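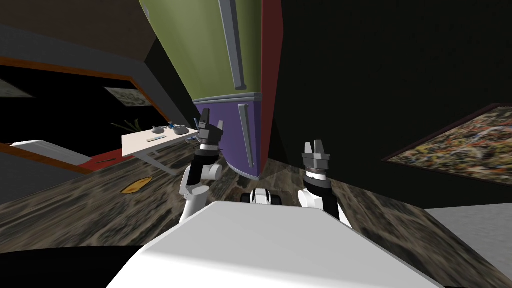 Tuesday, April 24, 2018
Shared bench, Wokbridge workshop. Present: me, Hacer Coşkun, In-ho Seol until lunch.

Goal for the day: get the fridge door task running in the simulator with the same controller code we run on the real arms, so that Gaetano can stop rebuilding the plywood door every time a gain is wrong.

State at start. Left and right arm models load. Grippers load. Base loads but sank through the floor on the first try. Cause was the collision mesh exported in millimeters and read in meters. Fixed in the export script, not by hand in the file, so it should stay fixed. Base now rests on the tile and does not drift over 2,000 steps.

Kitchen layout is one of the random ones from Hacer's generator. Materials are picked at random too, so the fridge came out with an olive green upper door and a purple lower one. Keep it. The color split makes it easy to tell which door a contact log refers to when scrubbing through a run. Handles are grey on both doors and the long one is on the upper door. Seed is written on the whiteboard; copy it into the config before someone wipes it.

Viewpoint. The camera sits behind and above the torso, and the roll is wrong. The fridge leans toward the upper left. In-ho thinks the quaternion order is swapped between the loader and the viewer (w first versus w last). I think it is a leftover offset from the old head mount. Not settled. Does not affect control, does affect anything we train on pixels. Also the torso shell fills too much of the lower part of the picture. Raise the camera 10 cm and try again before touching the field of view.

Gripper pose. Both sets of fingers point up at the home position. That is what the joint file says, so the loader is right and the joint file needs a better home. For the door the left wrist has to come over by a quarter turn before approach, which wastes most of the motion. Proposed new home: wrists pitched forward, fingers level, elbows a bit lower. Hacer will write it up as a second named pose and leave the old one alone, as Sanne's calibration routine on the real arms depends on it.

Left arm and table. From this view the left gripper overlaps the front edge of the small white table. The contact log shows no contact there at home, so it is only the line of sight. Still, add the table to the planner's obstacle list. It is currently treated as decoration, same as the bowls and the tray on it. The tray can stay decoration for now.

Tests, upper door only:

Run 1. Gains copied from the real arms. Gripper reached the handle, closed, slipped on pull. Finger friction was at the loader default.
Run 2. Friction raised. Held the handle, door opened partway, then the elbow reached its limit and the arm shook. Stopped by hand.
Run 3. Same as run 2 with damping doubled at the elbow. No shaking. Door stopped at 30 degrees, same limit as before.
Run 4. Base allowed to back up during the pull. Door opened fully. Base path is ugly — it swings wide and comes back — but it works.

Conclusion on the door: the reach is too short with a fixed base. Gaetano said this in November and I argued with him. The real base has the same limits as the model, so the real arms will need the base moving as well. That means the wheel encoders have to be working, and at present the left one is not. Replacement is on order from Grasso, no ship date.

Timing. Run 4 logged 1,238 contact events, most of them finger pads chattering on the handle. Try a softer contact setting on the pads. If that does not help, use a smaller time step for the gripper only. Assunta has done this on the Zisdale arm and has notes somewhere.

Not done: lower door. Its handle is shorter, and nothing above has been tried on it.

To do
— settle the camera roll, check quaternion order first
— new home pose (Hacer)
— table into obstacle list
— pad contact settings, ask Assunta for her notes
— reply to Gaetano about the base
— copy seed from whiteboard

Added 5:40 pm. Quaternion order is fine, In-ho checked it from home. So it is the head mount offset, or something else in the chain above the torso. Left the viewer machine on with run 4 loaded. Please do not restart it, the log is not saved to the shared drive yet.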